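Frequently asked questions: storage boxes and lids
Dimora household range

Which sizes are in the range?
There are two families. Hila boxes are shallow and intended for drawers and under-bed use. Skevetti boxes are deep and intended for shelving. Lids from one family do not fit the other, even where the printed length is the same.

How is box size measured?
The length given on the product page is the outside length at the rim. Boxes taper towards the floor, so the inside length at the base is smaller. If you are storing something rigid, compare it with the base measurement in the size table.

Will two Skevetti boxes fit side by side on an Åberg shelf?
Yes, on the 72 cm shelf. On the older 71 cm shelf they fit only if the end panels are the thin type. Measure between the panels at the front and at the back before ordering.

How should I plan a layout before buying?
Mark out the shelf or drawer on a table at full size, using paper and tape. Place the boxes, trays and lids you already own on it and note the gaps. Allow a finger's width at each side for lifting.

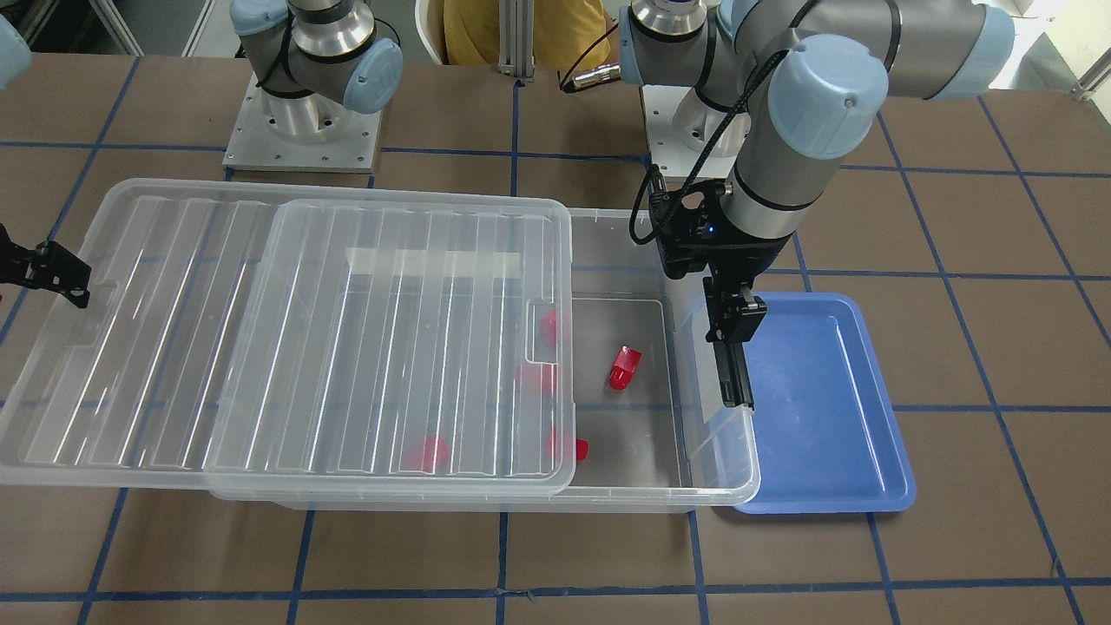
Lids take up more room than most plans allow for. A lid that is off the box needs either a flat space of its own or a slot at the end of the shelf. Stored upright, lids should be supported along the long edge to prevent bowing.

Can boxes be stacked?
Skevetti boxes can be stacked with lids fitted. Do not stack without lids. Hila boxes are not designed for stacking under load.

Can boxes be nested when empty?
Yes, within one size. Remove any grit first, as it scratches the walls. If two boxes stick together, leave them in a warm room and twist gently at opposite corners. Do not lever them apart with a metal tool.

What can go in a box without dividers?
Anything that will not be damaged by sliding. Small loose items move when the box is pulled out and are better kept in a tray or a lidded pot inside.

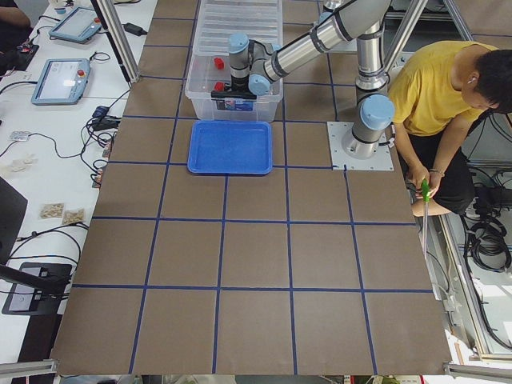 Dividers are sold separately and are cut to the inside width at mid-height. They can be trimmed with a craft knife. Trimmed dividers cannot be returned.

Are the boxes suitable for food?
Sealed packets and tins only. The lids are not airtight.

How do I clean them?
Warm water, washing-up liquid and a soft cloth. Do not use scouring pads or solvent. The dishwasher will warp the lids.

How do I remove the label?
Soak it with warm soapy water, then peel from one corner. Remaining glue can be rubbed off with a little cooking oil, after which the area should be washed again.

Can I buy a lid on its own?
Yes. Quote the part number moulded into the underside. Numbers below 109 refer to the old rim and have been discontinued.
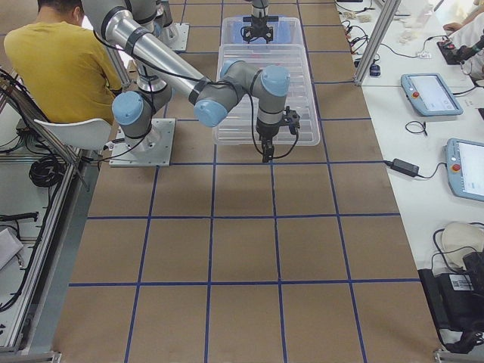

Answers by Gudrun Nygård, checked by Edvin Skjelbred
Last updated August 10, 2022

How long does delivery take?
Stock items leave the warehouse on the next working day. Orders of 500 pieces or more are quoted separately.

What if a box arrives cracked?
Keep the packaging, photograph the crack and the outer carton, and send both pictures with the order number. A replacement will be sent without the damaged item having to be returned.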